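Flandska (software)

Flandska is a motion coordination layer for workcells in which two robot arms share one space. It sits between a task planner, or a learned policy, and the joint controllers of the arms. Its main job is to keep the arms from colliding with each other while letting both move at the same time. The software was first written for tabletop manipulation and is used mostly in small research cells.

Overview

A two-arm cell can be treated as one robot with a large number of joints, or as two robots that happen to stand side by side. Planning for one large robot gives well-coordinated motion but is slow. Planning for two separate robots is fast, but neither plan knows about the other. Flandska takes a middle course. Each arm gets its own planner, called Pristden, and a shared process named Coman checks the two plans against each other before any command is sent.

The layer is most useful where the arms are mounted on the same rail and reach over the same patch of floor. In such a layout the zones of reach overlap near the center of the cell, and most tabletop objects end up somewhere in that overlap.

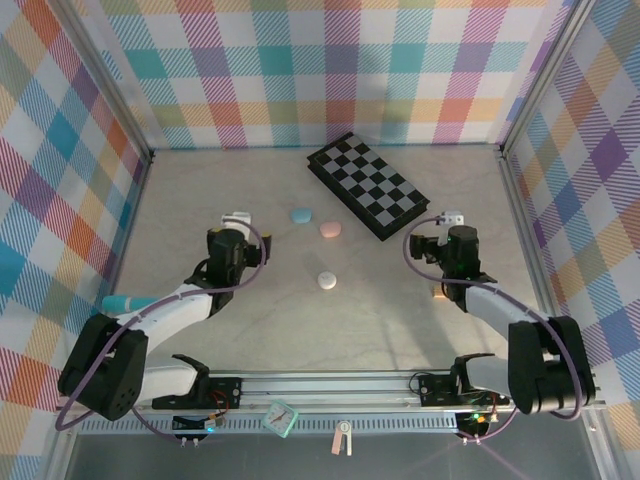 What happens when both arms need the same part of the floor?
Coman gives the space to the arm whose plan reaches it first and holds the other arm at the last point on its path known to be clear. If the two plans arrive in the same control cycle, the arm with the shorter remaining path goes first.

Architecture

Flandska runs as 3 processes: one copy of Pristden for each arm, and one copy of Coman. They exchange messages over shared memory. A Pristden process takes a goal pose for the gripper and returns a timed path through joint space. It does not look at camera data and has no idea what object is being handled.

Coman keeps a simplified model of both arms, in which every link is replaced by a capsule — a cylinder with rounded ends. Distances between capsules are cheap to compute, so the check can be repeated on every cycle. The default model uses 69 capsules across both arms, including those that stand in for cables and camera brackets. Cable capsules are made wider than the cables themselves and can be edited by hand in the cell file.

The grippers are a special case. During a handover they have to come closer together than the normal safety distance allows, so a task may ask for a handover window. While the window is open, the distance limit between the fingers is lowered and the speed of both arms is cut. The limits for all other links stay the same. 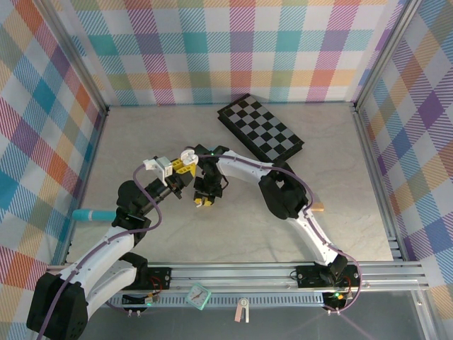 Delia Ene
Contributing editor, control software

Calibration

Both arms must be described in one coordinate frame. The usual method is to close each gripper, touch it to a set of marked points on the floor, and record the joint angles. A tool called Nirnby solves for the position of each base from these readings and writes the result to the cell file. An error in the base position moves every capsule of that arm, which makes calibration the most common source of false stops.

Nirnby also reports the leftover error at each point. A single high value usually means a bad touch, and the point can be recorded again without repeating the whole set. High values at every point suggest a loose mount or a wrong finger length.

Use with learned policies

A learned policy sends short chunks of joint targets instead of a full path. Flandska handles this by treating each chunk as a plan with an open end. Coman checks the chunk, then adds a braking motion to its last point and checks that too. If the braking motion fails the check, the chunk is shortened. The policy is told how many steps were accepted and may use or ignore the figure.

Limitations

The layer does not model loose objects on the floor. An arm can push a board or a block into the path of the other arm and no stop will follow. Soft contact between a held object and the opposite gripper is also outside the model, unless the object has been added to the cell file as an attached capsule.

Deadlock is possible when each arm waits for space held by the other. Coman detects the simplest form, with 2 arms and a single pair of paths, and backs one arm out along the path it came by. Longer chains of waiting moves are passed up to the task planner as an error.

See also

Collision checking
Dual-arm manipulation
Trajectory timing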